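18 April 2026

Second day on the house rules with Roswitha Kettler. We have 13 of them written down now, and today was rule 4, what the robot may pick up off a floor without asking. The Hemberg draft only says "litter." I told her that word is no use to an operator, who needs to know what counts.

So we went through it on the living room carpet. Anything with a cap or a lid is a container and gets asked about first, even if it looks empty. Wrappers and bags can be picked up. Anything we can't name from the head camera stays where it is until a person has looked.

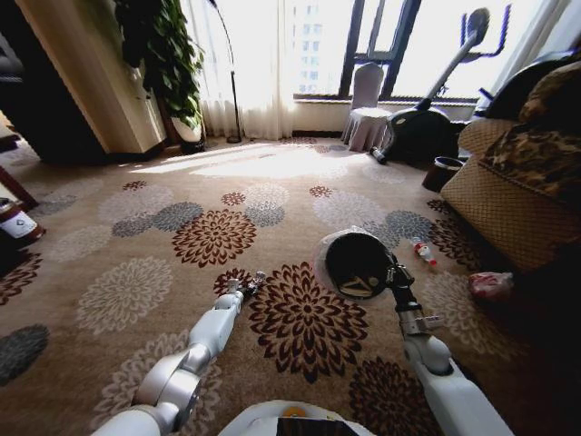
Right gripper holding the round black item, left one open.

Round black things in plastic are not on either list. Roswitha wants a third list called "hold and show." I agreed, as long as it stays short. Faustino Villalobos called from Forkham before lunch and said their site logged 404 pickups in October with no third list. He is sending me the sheet.

We also argued over bags. My wording is that a plastic bag should be held in both grippers over the floor, low, and never lifted above the seat of a sofa. Roswitha thinks a fixed height is easier to check. Left it open.
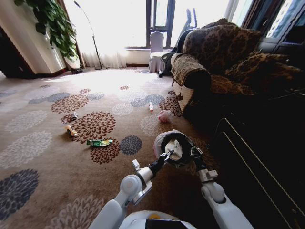 For tomorrow

Rewrite rule 4 with the three lists. Ask Cloutier if their standard gives a height. Read Faustino's sheet. Take the word "litter" out everywhere.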